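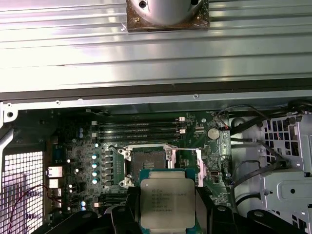

Front counter and phones, part time
Mernis Computer Resale, Destdale

We buy old office computers, fix them up and sell them to people who would prefer not to pay for a new one. We're looking for someone to run the front counter. The last person did it for six years and left to raise goats, and we have tried very hard not to take the comparison personally.

The job is mostly talking. You greet whoever comes in, work out what they want (seldom what they first ask for), take their money, write things down so other people can read them, and answer a phone that has one volume. In the quiet hours there is a filing cabinet that has been waiting for somebody like you since long before the goats.

Hours and pay

Four afternoons a week, noon to six, plus one Saturday morning a month. You get paid for the Saturday and there are donuts. The wage is $699 every two weeks before taxes. We know. There are also two weeks of paid vacation, a staff discount, and parking behind the Jivum building if you get in before the dance school does.

What you'll be doing

Opening the mail, including the angry mail.
Booking drop-offs and pickups in the calendar. It's a paper calendar. We sell computers and we use a paper calendar, and you will hear this joke from customers every week.
Explaining the 97-day warranty. It was supposed to say 90. Somebody printed the cards wrong, people liked it, and now it's policy.
Telling people gently that we can't get their photos back from a laptop that went into the lake.
Ordering tape, labels, coffee and more tape.
Walking the deposit over to the bank on Boateng Street before it closes at five.

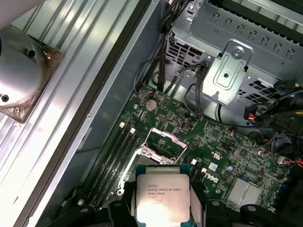
What you don't need to know

Anything about processors. If a customer asks whether a Xeon is better than whatever their nephew has, say "let me get someone from the back" and go get someone from the back. They will be delighted. It may take a while to get them to stop.

You also don't need a degree, a car, or a passion for technology. Two of our best hires thought RAM was a kind of truck.

What you do need

A steady temper. Handwriting. Enough arithmetic to notice when a $50 deposit has been entered as $500. The ability to lift a desktop tower onto a counter, or to ask for help before your back has an opinion. Spanish would be very welcome, as our own is limited to apologies.

Experience in a shop, a clinic, a school office or a busy kitchen counts for a lot. If you have ever worked the returns desk the week after the holidays, mention it in your first sentence.

You'll share the building with the repair side, where the cases come apart and, in most instances, go back together. The door between the two stays shut during phone calls. 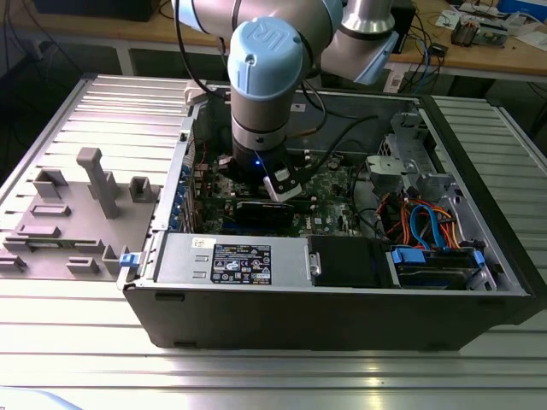
Training is two weeks alongside the owner, who talks fast and will tell you everything twice, in different orders. After that you'll have the counter to yourself on most afternoons, with help one shout away.

How to apply

Write us a letter, one page, by 26 December 2019. Tell us where you've worked and about a time you had to say no to somebody who was sure the answer was yes. Leave it at the counter or mail it to Mernis Computer Resale, 118 Boateng Street, Destdale. A résumé is fine too, but we read the letter first.

We'll call everyone who applies, including the people we don't hire. Interviews take half an hour, and the coffee is better than the chairs. The job starts in January, and the phone will probably be ringing when you walk in.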